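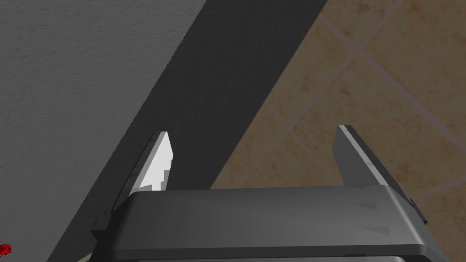 Open day at the Clutow lab, notes and a question about the simulation demo

Posted in: Events and Visits

benchvise_pat
Went to the open day at Clutow in October and said I would write it up for the people who couldn't make it. I got there at 10 and left when they started stacking chairs.

The morning was the real arms. Two stations behind a rail, one sorting plastic fittings into trays and one doing a peg insertion task over and over. The sorting one ran without a stop while I watched. The insertion one stopped twice and a student reset it from a laptop. You could stand close enough to hear the gearboxes.

The afternoon was the simulation session, run by Lucie Li. She put the wrist view up on the projector and drove the arm by hand for a bit, then let a trained policy take over. Same task each time: find the object, close on it, lift, hold for 3 seconds. They ran 400 episodes the night before and she gave us the result, which was 68 percent success. She didn't dress it up. After that she opened up some of the failures and we went through them one at a time, and that was the best part of the day for me.

Parking was fine. Coffee was not. There is a second open day planned for spring but no date yet.

My question for anyone here who does this kind of work: is 68 percent in simulation good, bad or normal? I couldn't get a feel for it from the room.

torque_and_tape
Thanks for the write-up. I was at the morning part only and had to leave before the talk.

On your question, it depends on what they change between episodes. If the object is in the same spot every time, 68 is poor. If they move the object, change the floor and change the lights, it could be decent. Did she say?

benchvise_pat
She said object position, surface textures and light direction all change. The camera stays fixed to the wrist. I don't remember if the object itself changes. The one at the top of my post has the tan tile surface with the gray next to it, and there were plenty of other combinations.

ostrander_k
I'm going to be the grump. I drove two hours for this and half of it was watching a video game. I can see a simulation at home. When a place has an open day I want to see hardware, and they had two stations running for what, the morning? By 1 pm the rail was still up but both arms were parked.

The fittings sorter was good. I'd have watched that all day.

marlow77
I have to disagree with ostrander. The sorter is a solved problem. There has been one like it at the Gumham plant for years and it does the same thing all shift. The simulation session was the only part where they showed something that didn't work and talked about why.

Also, the schedule was on the sign-up page. It said hardware until noon.

ostrander_k
The schedule said "demonstrations" for the afternoon. I took that to mean demonstrations.

marlow77
It was a demonstration. Of the simulator.

ostrander_k
Fine. We want different things from an open day.

wendel_r
I teach shop and robotics at a high school and brought a group. For what it's worth the kids were more interested in the simulator than the arms. They asked if they could get it on the school machines. Lucie Li said the version they use needs a better graphics card than most schools have, but there is a lighter one that drops the shadows and textures, and she wrote the name down for me.

One thing that came up from a student: why does the gripper take up so much of the view? The palm runs nearly the width of the picture along the bottom and the fingers stick up into the middle. She said the camera sits behind the gripper on the wrist and they want both fingertips in view the whole time, so the policy can see where they are compared to the object. What you lose is everything the palm covers.

torque_and_tape
That matches what we do at work. We moved our camera farther out to the side once to get the palm out of the way, and then one finger hid the other on every approach. We moved it back within a week.

Look at how hard that shadow edge is where it runs into the tile. One finger has a face lit up almost white and the other is mostly dark. If you train only on soft even light, that kind of contrast will wreck you. I'd want to know how many of the failures had strong shadows in them.

benchvise_pat
Somebody asked that. She had 44 failures sorted by hand so far, and hadn't finished the rest. She said shadows were a common factor but wouldn't give a number until she was through the whole set.

hexkey
Jagged edge on that lit finger too. Looks like the shadow resolution is set low. That's a speed setting in most of these tools. You can turn it up, but then your overnight run takes all weekend.

Does it matter for training? I've gone back and forth on it. My view is the policy doesn't care much about stair steps on the finger, since they move with the light and never line up with the object.

torque_and_tape
I'd say it does matter if you're going to move the policy to a real arm. Real shadows don't have stair steps. You're teaching it a detail that won't exist later.

hexkey
Sure, but you're also teaching it stippled gray and repeating tile that won't exist later. The idea is to vary things enough that it stops leaning on any of them. I wouldn't spend compute there first.

torque_and_tape
We'll have to disagree. I've been burned by it.

lathe_lady
Anyone know what the red thing is at the bottom left, on the gray part? There's only a bit of it showing.

benchvise_pat
Can't tell from that one. I didn't write anything down about it.

marlow77
Did she say whether they've run any of this on the real arms yet?

benchvise_pat
Not yet. They plan to try it on the insertion station once it's free. She said to expect a lower number than 68 and that she'd show it at the spring open day either way.

ostrander_k
That I would drive two hours for.

wendel_r
Same. For anyone in the north end of the county, Brositz is also supposed to be doing a visitor day, smaller, sign-up by email. I'll start a new thread when I hear back from them.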